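Notebook, Clirham separated parents workshop
February, session 4, evening group

Started 7.15, late, because the hall keys were still with the choir. Viorica ran the first half and I took the second. Kelly sat in and made her own notes, which I haven't seen yet.

Topic was handovers. We had planned to do new partners this week but three people asked at the end of session 3 if we could talk about the doorstep first, so we swapped them. New partners moves to session 5. Mehrangiz has the handout for it and wants the second page rewritten before then.

Opening question: what do you say to the other parent in the first minute? Most said hello and nothing else. One father said he stays in the car and the children walk up the path by themselves. He thought this was the polite thing to do. His ex-wife (not in our group) had told him the children hate it. He seemed to be hearing himself say it for the first time. Viorica left a long gap there and I think that was right, I would have jumped in.

Exercise with the message cards went better than in the autumn. We cut it down to 15 cards and dropped the ones about money. Each pair takes a real sort of message ("You're late AGAIN", "she says you let her stay up till 11") and rewrites it so that it only has the arrangement in it. Points that came up:

People rewrite the words and keep the dig. "As usual, pick-up is at five."
Two of the mothers said a very short message reads as cold, and they would prefer one friendly line at the top. The others didn't agree. We left it open.
Somebody asked if it's all right not to answer at all. I said wait until the next morning unless it's about the child's health or a time that day. Check with Aurelia whether that matches what she tells people in mediation.

One woman counted the messages between her and her ex since the summer and got to 377. She read out the last one, which was about a PE kit and ended with his mother. She laughed, then she didn't. Kelly went out with her for a bit and they came back in after the tea. Ayten to phone her before next time, she has said yes to that.

Second half I did the goodbye at the door. Tried the chairs as the two houses, with one person being the child and carrying the bag across. It took 200 years to get anyone to volunteer — next time ask two of them beforehand. Once it was going it was useful. The man playing the child said he didn't know which chair to look at. We stayed on that until nearly nine.

Didn't get to grandparents. Didn't get to birthdays either.
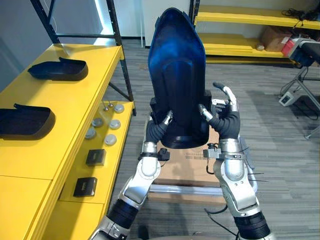
Tall blue shell held upright above the cardboard box.

To change for next time: the feelings sheet is too long and has the word "resilience" on it, which no one liked. Print the cards bigger. The Gumcombe group uses a scale out of 100 for how the week went and Ayten wants to try it here. I'm not keen, people will compare numbers — but we could do it on paper and not read them out.

Question from the end that I couldn't answer: how long should a new arrangement run before you decide it's not working? I said give it a school term. Viorica said a term is a long time when you're six. Ask Aurelia.

Tea money is short again. Keys back through the choir's letterbox.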